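Feb 23, 2021 – Gripper trials, sim side

Swapped the Niltov fingers for the Latach pair this morning and reran the block task from the wrist view. 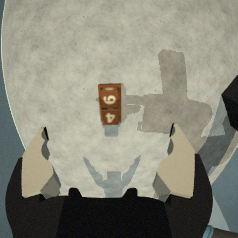
Latach fingers open over the round surface, block not yet grasped.

Ran 200 episodes per gripper. Latach closed on the block in 195 of them. Niltov is still to be rescored, as Lorenz found its pad friction set wrong in the config.

The arm's shadow falls right up against the block in this view. Dilruba wants a second set with shadows off – same seeds, same controller – to see if the pose estimate shifts. Image input stays at 224 for both.

Left to do: fix the friction value, rerun Niltov, ask Karunaratne for the finger drawings.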